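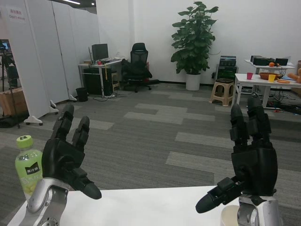 机器人怎么学会拿瓶子
少儿科学角·学生项目

搜索 请输入关键词 搜全站

你拿过多少次瓶子？大概数不清了。口渴的时候，手伸过去，握住，拿起来，整件事用不了几秒钟，你可能还在跟旁边的人说话。

机器人要做同样的事，得从头学起。Skovell 机器人社这学期的项目就是教机械臂拿瓶子。社团每周四放学后活动，指导老师叫吕素贞（Su-chen Lui），组里年纪最小的成员叫弗丽达。这篇文章讲一讲他们的项目是怎么做的。

一、先把一个动作拆开

“拿瓶子”听起来是一个动作。吕老师第一次上课时，让大家把它写成一步一步的说明，写给一个从来没有拿过东西的人看。弗丽达是这样写的：

1. 找到瓶子在哪里。
2. 把手移到瓶子旁边。
3. 张开手。
4. 把手移到瓶子两侧，合上。
5. 往上抬。
6. 移到要放的地方。
7. 放下，松开手。
8. 把手收回来。

写完以后，大家发现每一步里面还藏着别的问题。“移到瓶子旁边”，是左边还是右边？“合上”，合到什么程度？第三步和第二步能不能换过来？组里讨论后决定换过来：先张开，再靠近。手要是闭着过去，等到了瓶子跟前再张开，手指容易把瓶子碰倒。

你也可以试试给“系鞋带”写一份这样的说明，然后请家里人照着做，你写了什么他们就做什么，没有写的一律不做。

二、机器人的手长什么样

机器人的手有很多种。有的像人的手，有好几根手指，每根手指上有关节，可以弯曲。有的只有两根手指，像一把夹子，一般叫“夹爪”。

手指多的手能做的姿势多，可是要控制的地方也多。一根手指上如果有三个会动的关节，五根手指就有十五个，每个关节弯多少都得有人或者程序来决定。夹爪简单一些，主要就是张开和合拢。拿瓶子、拿方块、拿杯子，夹爪大多能应付。要是想拧开瓶盖，或者用剪刀，两根手指就比较吃力了。

手后面连着手腕，手腕后面连着手臂。手臂上的关节也很重要。你把胳膊伸直，不许弯手肘，再去拿桌上的橡皮，就知道少一个关节有多麻烦。

三、靠近
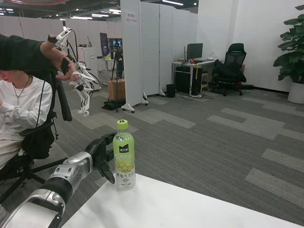
夹爪张开着，停在瓶子左边，大约在瓶身一半的高度。

夹爪靠近瓶子的时候，高度要选好。太高了，夹到的是瓶盖，瓶盖很小，容易滑。太低了，夹爪可能会蹭到桌面。夹在瓶身上比较合适，那里宽，两根手指有地方贴住。

方向也要选好。夹爪开口要对着瓶子，让瓶子正好进到两根手指中间。如果歪了，一根手指会先碰到瓶子，把它推走。空瓶子特别容易被推走，装了饮料的瓶子重一点，站得稳一点。弗丽达他们一开始用空瓶子练习，后来改用没有开封的饮料。

速度怎么办呢？社里的规矩是离得远的时候可以快，离得近了就慢下来。你端一碗很满的汤放到桌上，快碰到桌面时也会慢下来，道理是一样的。

四、用手教它

机械臂要怎么知道该往哪里走？一种办法是写程序，把每一步的位置都用数字告诉它。瓶子如果永远放在同一个地方，这样做很好用。可是瓶子换了地方，数字就不对了。

另一种办法叫“遥操作”。“遥”是隔着一段距离的意思。人手里拿着或者手上戴着一个控制器，控制器上也有关节。人动一动控制器，机械臂就跟着动一动。人把控制器往前送，机械臂往前伸；人捏一下，夹爪就合拢。

操作的人一边看着瓶子，一边动手。电脑在旁边做记录，把摄像头拍到的画面和每个关节转过的角度一起存下来。从开始到结束的一整次动作，叫作一条“示范”。

社里到目前为止存了1566条示范。听起来很多，其实每一条都很短。瓶子有时放在桌子左边，有时放在右边，有时靠里，有时靠外。示范里的位置多一些，机器人以后遇到新的位置，就更有可能应付得来。

操作控制器需要练习。社员瓦尔德马刚开始总是动得太快，机械臂跟着一冲，瓶子就倒了。吕老师让他先不夹东西，只把夹爪移到瓶子旁边再移开，练了两次活动课，第三次才让他夹。

五、夹多紧才合适

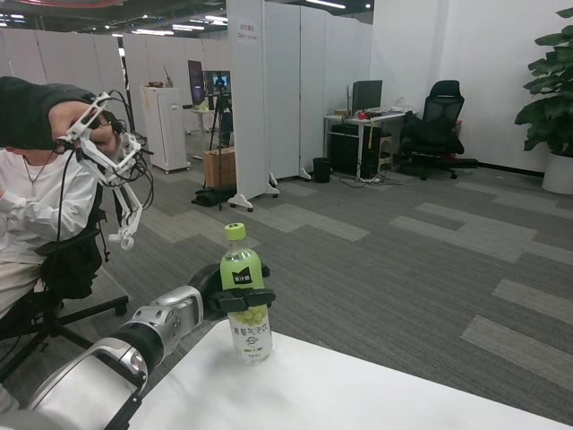
力气是这个项目里最难的部分。塑料瓶是软的，捏得太紧，瓶身会瘪进去；捏得太松，一抬起来瓶子就往下滑。你可以拿一个塑料瓶，用拇指和食指夹住，慢慢减小力气，看看它什么时候开始滑。有没有装水，结果不一样。瓶子越重，手指就得夹得越紧。手指表面也有关系，橡胶比光滑的金属更不容易打滑，靠的是摩擦力。夹的位置也会影响结果，像这瓶葡萄气泡水，夹爪夹在瓶身的上半部分，瓶子是竖直的。夹在偏上的地方，瓶子的大部分重量在手指下面，抬起来以后它会自己往下垂，不大会翻过来。如果夹在很靠下的地方，上面重，下面轻，瓶子就容易歪。

气泡水还有一件事要注意。里面溶着二氧化碳，晃得厉害了，开盖时会喷出来。社里约定，当天用来练习的气泡水不开盖，放到下一次再说。

六、失败的示范要不要留

电脑存下来的示范，并不是每一条都能用。有时候瓶子倒了，有时候夹爪合上时里面什么也没有，有时候摄像头被人挡住了。

每次活动结束前，有两个人负责看录像，给每条示范写上“可用”或者“不可用”。目前有193条写的是“不可用”。弗丽达问过能不能把它们删掉，吕老师说先放在另一个文件夹里。后来大家翻看这个文件夹，发现倒瓶子的那些录像里，有不少是夹爪从正上方落下来的时候碰到了瓶盖。于是练习时改成从旁边靠近，倒的次数少了。

写标记的人还要填一行原因，不能只写“失败”。比如“右手指先碰到瓶子”“抬起后滑落”“放下时太高，瓶子弹了一下”。写得清楚，下一个人才看得懂。

七、让机器人自己来

示范存够了，就可以用来训练程序。程序会反复看这些记录，找出画面和动作之间的联系：看到瓶子在这里，手臂的关节一般会怎样转；看到瓶子已经在两根手指中间，夹爪一般会合拢。

训练好以后，人把控制器放下，让机械臂自己试。第一次试的时候，它把手臂伸到了瓶子旁边，停住，没有夹。社员们查了半天，发现以前的示范里，很多人在夹之前都会停一停，看看对准了没有。程序把“停一停”也学进去了。

新的示范里，大家尽量不在那个地方停留，这部分工作现在还在做。下一步打算换一种矮一点的瓶子，再换成纸杯。纸杯上宽下窄，比瓶子更容易捏扁。

八、活动时的规矩

机械臂通电以后，不把手伸到它和瓶子中间。
操作的人说“开始”，旁边的人才可以启动记录。
地上有线，走路看脚下，不跑。
贴了“Don't move”牌子的隔板不要推。
长头发扎起来，围巾摘掉。
有什么不对劲，谁都可以喊停，喊了就停。

九、几个词

夹爪：装在机械臂末端的“手”，常见的有两根手指。
关节：两段之间可以转动的地方，人和机械臂都有。
遥操作：人用控制器指挥机器人做动作。
示范：从头到尾记录下来的一次动作。
摩擦力：两个东西贴在一起时，阻碍它们互相滑动的力。

在家里试一试

准备一双筷子、一个小塑料瓶和一块橡皮。先用筷子夹橡皮，再夹瓶子，瓶子里不装水。然后在筷子头上缠两圈橡皮筋，再夹一次，把两次的感觉写下来。瓶子里加一点水，看看加到多少的时候夹不起来了。请在水池边做，旁边放一块抹布。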